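Tue 29 September

Glaze notebook, second shelf batch

Right, back to the ash glaze. I said in April I'd leave it alone until the new clay came, and the new clay has come, so no more excuses. It's the Khumalo stoneware, the speckly one, and it's lovely to throw but a bit thirsty. I noticed with the first few bisqued tests that the glaze was going on far too thick before I'd even counted to two. Pulled one out of the bucket and it looked like it was wearing a jumper.

So today was mostly water and sieving. Started with 3,000 grams dry of the base recipe (the one on the inside of the cupboard door, with my crossings-out, don't use the typed one, it's got the old feldspar in it). Weighed it all out, felt very pleased with myself, then put the lid back on the whiting and found the little scoop still had a heap in it that I couldn't swear to. Had I tipped it in and refilled, or never tipped it at all? Put the whole bucket on the big scales, took off the weight of the bucket, and got 2,833. So I was short, and by a lot more than one scoop. Went back down my ticks and I'd skipped the last lot of ash entirely. Ticked it, mind you. Just hadn't weighed it.

Anyway, added what was missing, checked again, fine. Note for me: tick AFTER it goes in the bucket.

Themba Ntuli came by at lunch for his kiln shelves and had a look at the tests from the last firing. He thinks the runny ones are better than the stiff ones, and I can see why, there's a sort of greeny pooling in the bottom of the bowls that I'd love to get every time. But two of those bowls are now permanently part of a shelf. He says put them on cookies and stop moaning. I've made a dozen cookies out of the scrap bucket, they're drying under the bench with a board on top so they don't curl.

Sieved it all twice. The ash is the nuisance, as ever. I'd washed this lot three times and there were still bits of charcoal coming through, and a sort of fluff that I think was from the sack. Gloves on for the whole job, please, anybody borrowing this bucket. It's caustic and last time my knuckles were sore for days.

Tried three thicknesses on the new clay. Left the first one as it came, thinned the second with 200 ml of water, and the third with 200 again on top of that. The third is a bit like skimmed milk and I nearly didn't bother, but on this clay it's the only one that didn't grab. Dipped tiles in all three, single dip on the whole tile, second dip on the top half. Scratched the letters V, W and X on the backs, V being thickest. The X tiles took ages to lose their shine, so don't stack them straight away like I did with the first pair (thumbprint, both of them, I've left it to see whether it heals over).
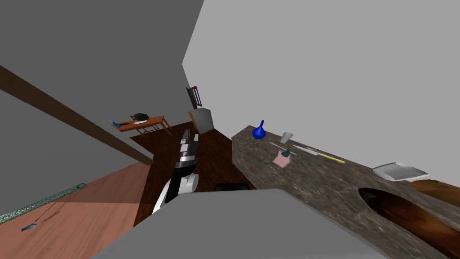 Also put some of the iron slip under the glaze on two spare tiles, just a wide brush stroke across the middle. Prudance slip, the dark one in the yoghurt pot. I've got a feeling it'll go a bit treacly where they meet, and if it does I want to try it on the rims of the big bowls. If it crawls I'll deny ever having had the idea.

Kiln: the Vurkano is being slow again on the top end. Last firing it sat for ages near the finish and then got there in a rush, and I don't trust the element on the left. I've ordered a spare from Zusis, and in the meantime I'll put cones on all three shelves so there's something to go on besides the controller. Programme is the usual one but with the first ramp down to 152 an hour, because the cookies are going in raw along the edges and I'd like them to stay in one piece.

Still to do before it goes on: wax the feet of the small jugs, wipe the bottoms of the V tiles (they're a mess), find the other long cone holder. Bucket is on the floor by the sink with the lid taped down. Stir it from the bottom, it settles like concrete.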